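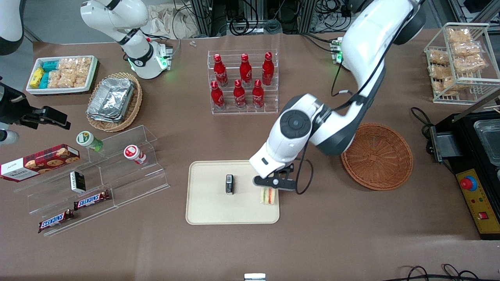
图:左臂夹着三明治,托盘上方

发件人:Bhavana Sastry
收件人:机器人社邮件列表
主题:Re: 小卖部项目,六月展示前还缺什么

Onyekachi 和各位:

先回最要紧的一条:三明治的事我看了,夹爪力度我主张先别动。三角形的东西本来就不好夹,面包软,生菜滑,馅又总想从侧面溜走。上回有人把力度加了一档,我们得到了一种新食品,暂且叫“面饼”。要改就改抓取角度,从斜边那一侧进去,夹到就慢慢抬,别急着平移。

下面逐条回,原文留着,省得大家翻邮箱。

> Onyekachi Sani 写道:
> 1. 可乐架要不要撤掉一排?现在前三后三,左臂去够后排的时候我心里发毛。

不撤。前后交错地摆,后排又垫高了一层,本来就是给规划器出的题,撤了就成了送分题。你发毛可以站远一点,最好站在急停旁边。

> 2. 士力架两根放的高度不一样,是故意的吗?

是。高的那根测高度估计,低的那根靠近台阶架前沿,测它会不会把整个架子一起推走。目前的答案是有时候会。

> 3. 酥饼盒子横在架子上面,挡不挡视线?

挡。Walkers 那个盒子请谁挪一下,或者干脆列为任务物品。我倾向后者,因为挪了三次,它三次都自己回来了,我怀疑社里有人拿它当零食柜。

> 4. 任务脚本 Gulby 跑到第 201 步就停,日志里只有一行 1615,什么意思?

意思是当初写错误码的人(我)没写对照表。1615 是目标物体丢失,1828 是路径被挡。你这个情况多半是手臂自己挡住了相机,它看不见三明治,就认定三明治不存在了,很有哲学气质,但展示的时候不能这样。先在抓取后加一个等待,再重新识别一次。我晚上九点以后可以远程看。

> 5. 柳条篮放哪儿?评委说不定会问。

铝箔餐盒那只留在左边,别动,里面叠得太整齐了,我舍不得。托盘右边那只空的当投放区,三明治最后就落在里面。评委要是问为什么用篮子,就说好看。

再补几件你没问的:

黑线还是太乱。桌子前沿右边那几圈请收到桌下去,去年 Trutolbridge 校际赛上,我们就是输给了一根线,它赢得很干脆。

右边铁丝架上的脆片,透明包装反光,深度图上全是洞。谁有哑光喷剂?不要喷到能吃的东西上。对,这句话需要写出来。

数据已经传到社里的共享盘,文件夹叫 Hầu,一共 3463 条轨迹。请不要再往里放“最终版”“最终版2”和“真的最终版”。命名规则在置顶邮件里,虽然我知道置顶邮件的阅读量。

Utell 那边的报名表我来填,队名如果没有人反对,就还用去年的。有人反对的话请附上一个更好的,只写“换一个吧”的不算。

最后,展示用的零食不是公共财产。红瓶子少一瓶,我的脚本就要多改一处。想吃的请先来领任务,标注两百张图换一包脆片,价格可以谈,但谈不下来。

Bhavana

附:急停按钮今天谁值班谁先按一遍,确认按得动再上电。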